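ステルテライン 台所用コンポスター 20リットル(プラダム工房)

うちの店でいちばん問い合わせの多い道具のページを、ようやく書き直しました。前のページは仕入れたころに慌てて作ったもので、寸法と値段しか載っていなくて、結局みなさんメールで同じことを聞いてくださるんですよね。それなら最初から全部書いておこう、というわけで長いです。お茶でも淹れてから読んでください。急ぐ方は、下のほうの「仕様」だけ見てもらえれば大丈夫です。

まず、どんな道具なのか。

ステルテラインは、台所の生ごみをその場で堆肥のもとにしていく、ふた付きの二重容器です。電気は使いません。外側の容器の中に、底に穴のあいた内かごが入っていて、野菜くずとぼかし(米ぬかを発酵させた粉です)を交互に重ねていきます。余分な水分は下にたまるので、蛇口から抜きます。しくみとしてはそれだけ。いわゆるボカシ式の密閉容器の仲間ですが、内かごがまるごと持ち上がるところがほかとちょっと違っていて、私はこれがとにかく好きなんです!

作っているのはプラダムという小さな工房で、設計はヌーラ・ブロフィさんという方。もともと陶芸用の釜の部品を作っていた人で、メールの返事がものすごく短いです。「ふたのパッキンは交換できますか」と長々と書いて送ったら「できます」とだけ返ってきました。でも翌週、頼んでもいない予備のパッキンが箱に入って届いたので、いい人だと思います。

私がこれを使いはじめたのは、店で扱うより前のことです。当時はベランダしかないマンションの四階に住んでいて、生ごみが本当に悩みの種でした。収集日の前の晩、袋を持ち上げたらずっしり重くて、しかもそのほとんどが水。大根の皮、茶殻、出汁をとったあとの昆布。燃やすために水を運んでもらっているようなもので、なんだか申し訳ないなあと毎回思っていたんです。

段ボールコンポストも試しました。あれはあれで楽しかったんですが、梅雨どきに底が抜けかけて、家族会議になりました。そのあとミミズも飼いました。ミミズはかわいかった。ただ、玉ねぎと柑橘をよく食べるわが家の献立とは相性が悪くて、いまは畑のある友人のところで元気にしています。

そんな流れでたどり着いたのがステルテラインでした。

■使い方

箱を開けると、外容器、内かご、中ぶた(押し板)、上ぶた、蛇口、パッキンが入っています。蛇口だけはご自分で取り付けてください。外容器の下の穴に、黒いパッキンを内側、白い座金を外側にして差しこみ、手で締めます。工具は使わないでください。締めすぎるとパッキンがよじれて、かえって漏れます(私は一台目でやりました)。

取り付けたら、まず水を少し入れて一晩置いてみてください。新聞紙の上に置いておくと、朝、漏れているかどうかがひと目でわかります。面倒でもこれだけは本当にやってほしいです。生ごみの液が床に漏れてから気づくのと、水が漏れて気づくのとでは、朝の気分がまるで違います。

水漏れがなければ、内かごの底に新聞紙を一枚敷いて、ぼかしをひとつかみ振ります。その上に生ごみ。またぼかし。押し板でぎゅっと押して、ふたを閉める。次の日も同じ。これをかごがいっぱいになるまで続けます。

生ごみは小さく切ったほうが早く進みます。といっても神経質になることはなくて、私はキャベツの芯だけ四つに割って、あとはまな板から落としたままです。水気は切ってください。三角コーナーでひと晩置いたものより、切ってすぐのもののほうがいいです。皮をむいたその手で入れてしまうのがいちばん楽で、においも出ません。

液は二、三日に一度抜きます。蛇口の下にコップを置いて、少し傾けてやると残りが出ます。抜いた液は500倍に薄めれば鉢植えにやれます。薄めずにやると根が傷むので、そこは面倒がらずに計ってください。余った分は、薄めずに排水口へ流しておくと、ぬめりが出にくくなる気がします。これは私の感想です。

かごがいっぱいになったら、ふたを閉めて二週間ほど寝かせます。そのあいだも液だけは抜いてください。ふたを開けたときに白いふわっとした菌が出ていて、漬物のような酸っぱいにおいがすれば、うまくいっています。

寝かせたあとは土に混ぜます。ここを誤解している方がとても多いのですが、かごから出したものはまだ堆肥ではありません。野菜の形もけっこう残っていて、初めての方はたいてい「失敗しました」と連絡をくださいます。失敗じゃないです! 土と混ぜて、さらにひと月ほど置くと、形がなくなってさらさらになります。庭があれば穴を掘って埋める。ベランダならプランターか土のう袋で。袋のやり方は、注文してくださった方に紙を一枚お付けしています。

■入れていいもの、やめたほうがいいもの

いいもの。野菜や果物の皮と芯、茶殻、コーヒーかす、卵の殻(溶けませんが邪魔にもなりません)、ごはん、パン、麺、魚の皮や小骨、少量の肉。切り花も、茎を短くすれば入ります。

やめたほうがいいもの。味噌汁などの汁もの、牛乳、大量の油、貝殻、太い牛や豚の骨、すでに青や黒のかびが生えたもの。それからティーバッグの袋とホチキスの針。ティーバッグは紙に見えて化繊のものがあって、土にしたあとに網だけ出てきます。去年の秋、春菊の根もとからレースみたいになった袋が五つも出てきて、誰が入れたのかと言ったら私でした。

野菜に貼ってある小さなシールも忘れがちです。バナナとアボカド。あれは何年たってもそのままの顔で出てきます。

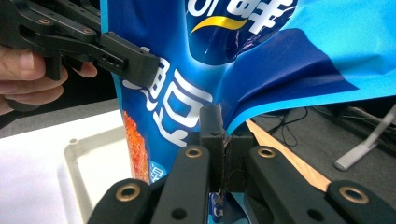
話を容器に戻しますね。大きさについて、いちばん多いご質問が「うちには大きすぎませんか」です。

容量は20リットルで、数字だけ聞くと大きく感じます。でも毎日料理をする二人暮らしなら、ひと月たらずでいっぱいになるくらいです。四人家族だと半月ちょっと。寝かせている間は次のごみを入れられないので、ご家族の多い方には二台で回すことをおすすめしています。いえ、二台売りたくて言っているのではなくて(売れたらうれしいですが)、一台だと寝かせている二週間、生ごみをまた普通に捨てることになって、せっかくの習慣がそこで切れてしまうんです。私がそうでした。

一人暮らしの方には、もうひとまわり小さいニナトローという型もあります。こちらは内かごがなくて、底にすのこを置くだけの簡単な作りです。そのぶん安いし、流しの下にも入ります。ただ、いっぱいになったときに中身をひっくり返して出すことになるので、その作業が苦手な方はステルテラインのほうがいいと思います。

■内かごのこと

内かごの話をさせてください。

この手の容器を使ったことのある方ならわかると思うのですが、いちばん気が重いのは、いっぱいになったものを出すときなんですよね。底のほうは押されて固まっているし、すのこは張りついているし、腕まくりしてお玉で掻き出すことになる。私はこれが嫌で、前に使っていた容器を三週間ほったらかしたことがあります。

ステルテラインは、かごの持ち手を起こして引き上げるだけです。庭まで持っていって、逆さにして、底をぽんと叩く。敷いておいた新聞紙のおかげで、するっと抜けます。初めてやったときは、プリンみたい! と声が出ました。

持ち手は左右にひとつずつ。いっぱいのときはそれなりに重いので、腰に不安のある方は、八分目で寝かせてしまってください。それでもちゃんとできます。

■においについて、正直に

まったくにおわないとは書けません。ふたを開けた瞬間は、ぬか漬けの樽を開けたようなにおいがします。私は嫌いじゃないのですが、夫は最初の一週間、開けるたびに台所から出ていきました。閉まっていれば、隣に立っていてもわかりません。

もし鼻にくる嫌なにおい、つまり腐ったにおいがしたら、だいたい次のどれかです。液を抜いていない。ぼかしが足りない。押さえ方が甘くて空気が入っている。ふたのパッキンにごみがはさまっている。ぼかしを多めに振って、液を抜いて、きつく押して、パッキンを拭く。それで数日ようすを見てください。軽いものならたいてい戻ります。

青や黒のかびが一面に広がってしまったときは、残念ですがやり直しです。中身は自治体の決まりに従って捨てて、容器をよく洗い、日に当ててから再開してください。夏場に一度くらいは誰でもやります。気を落とさないで。

虫についても聞かれます。密閉しているかぎり、外からは入ってきません。ただ、生ごみにもともと卵がついていることはあって、バナナの皮が要注意です。三角コーナーで置かずにすぐ入れること、夏はぼかしを倍にすること。これでうちは去年の夏、一度も見ませんでした。

■季節で変わること

冬は進みがゆっくりです。寝かせる期間を一週間のばしてください。玄関や廊下など冷えるところに置いている場合は、さらに長めに。毛布で巻いている方もいらして、なんだか飼い犬みたいでいいなと思いました。

夏は逆に早いです。そのかわり液がたくさん出るので、毎日抜くつもりで。直射日光の当たるベランダには置かないでください。容器も傷みますし、中が煮えたようになります。

始めるなら三月ごろがおすすめです。暖かくなるにつれて調子が上がっていくので、失敗が少ないんです。しかも最初のかごが土になるころ、ちょうど夏野菜の植えつけに間に合います。

■ぼかしについて

ぼかしは一袋お付けしています。使う量はごみの種類と季節によりますが、買い足しはこのページの下からどうぞ。ニク・イーハというところの製品を置いています(綴りは Nic Aodha です。読み方は何度聞いても自信がないので、間違っていたらごめんなさい)。米ぬかではなく小麦のふすまで作ってあって、粒が粗く、手につきにくいのが気に入っています。

もちろん、ほかのお店のぼかしでもかまいません。手作りの方もたくさんいらっしゃいます。米ぬかと種菌と砂糖と水を混ぜて、袋で密閉しておくだけなので、やってみると案外簡単です。失敗すると袋がぱんぱんにふくらんで怖いですけど。

保管は、空気を抜いて口を縛り、涼しいところへ。冷蔵庫に入れる必要はありません。開封したら半年で使いきるのが目安です。

■お手入れ

かごと外容器は、空にするたびに水で洗ってください。洗剤は使わなくて大丈夫。使うなら台所用の中性のものを少しだけ。漂白剤はやめてください。菌に働いてもらう道具なので、残ると次の調子が悪くなります。

蛇口は、ときどき外して中を洗います。にんじんの切れ端やコーヒーかすが詰まりやすいところです。綿棒か、使い古しの歯ブラシで。液が出なくなったという修理のお問い合わせは、ほとんどがこの詰まりでした。送ってくださる前に、一度のぞいてみてくださいね。

ふたのパッキンは消耗品です。うちの一台目は三年目で少しゆるくなってきて、交換しました。溝から引っぱって外し、新しいものを指で押しこむだけ。冬は硬いので、お湯に少しつけてからのほうが楽です。

■仕様

品名 ステルテライン 台所用コンポスター
品番 1688
容量 20リットル
付属品 内かご、押し板、上ぶた、蛇口一式、パッキン、ぼかし一袋、説明の紙
電源 不要
色 灰、緑
別売り 交換用パッキン、交換用蛇口、ぼかし

品番は、部品を注文なさるときに備考欄へ書いてください。古い型の蛇口とは太さが違うので、番号がないと確認のメールをお送りすることになります。

■お届けと送料

発送は毎週木曜日です。水曜の昼までにご注文いただいた分を、まとめて箱に詰めて出します。お急ぎの方には申し訳ないのですが、ひとりで詰めているのでこのペースです。梱包材は、仕入れのときに入っていた紙を使いまわしています。しわしわですが、そのままかごの底に敷いてもらえます!

交換用の部品だけでしたら封筒で送れるので、送料が安く済みます。本体とぼかしを合わせて4000円以上お買い上げの場合は、送料をこちらで持ちます。離島の方は一度ご相談ください。

色は灰と緑がありますが、緑はよく切れます。入荷待ちのときは、注文画面の「入ったら知らせて」を押しておいてもらえれば、届いた順にご連絡します。

■よくいただくご質問

集合住宅で、庭も畑もありません。できた土はどうすればいいでしょう。

プランターがひとつかふたつあれば、けっこう消化できます。古い土に混ぜて休ませ、次の植えつけに使う、を繰り返すだけです。それでも余る方は、お住まいの地域で引き取っている市民農園や自治体の窓口がないか、調べてみてください。私はマンション時代、友人の畑に持っていって、帰りにねぎをもらっていました。いい取引でした。

助成金は使えますか。

自治体によります。生ごみ処理の道具に補助を出しているところは多いのですが、購入前の申請が必要な場合があるので、注文の前に窓口へ聞いてみてください。領収書はお名前と品名を入れてお出しできます。備考欄に書いてくだされば同封します。

ペットのふんは入れられますか。

おやめください。野菜に使う土にするものなので。

生分解性と書いてある袋は、そのまま入れても大丈夫ですか。

この容器の中では分解が進まないものがほとんどです。私も一度、袋ごと入れてみたのですが、ひと月後にそっくりそのまま出てきました。中身だけ出して入れてください。

旅行で長く留守にします。

液を抜いて、ぼかしを多めに振って、ふたをしっかり閉めていけば二週間は平気です。帰ってきたら最初に液を抜いてください。におうので、荷ほどきの前にぜひ。

返品はできますか。

未使用でしたら、届いてから二週間以内にご連絡ください。生ごみを入れたあとのものは、すみませんがお受けできません。水漏れなどの不具合は、使ったあとでもこちらで見ますので、洗って乾かしてから送ってください。

■使っている方から

「ごみ袋がひとまわり小さくなりました。子どもが押し板で押す係をやりたがるので、毎晩取り合いです」

「蛇口の水漏れ確認を飛ばしました。書いてあるとおりにやればよかったです」

「白い菌が出てうれしくて写真を撮って、母に送ったら心配されました」

「うちは魚をよく食べるので不安でしたが、ぼかしを多くしたら問題なしです。いまは二台目を検討中。緑が入ったら教えてください」

緑、次の船で入る予定です。もう少々お待ちください。

ご注文は下のボタンから、ご相談はお問い合わせの欄からどうぞ。返事はだいたい夜になります。容器の中のようすで迷っているときは、写真を付けてもらえると話が早いです。遠慮なく送ってください、見慣れていますので。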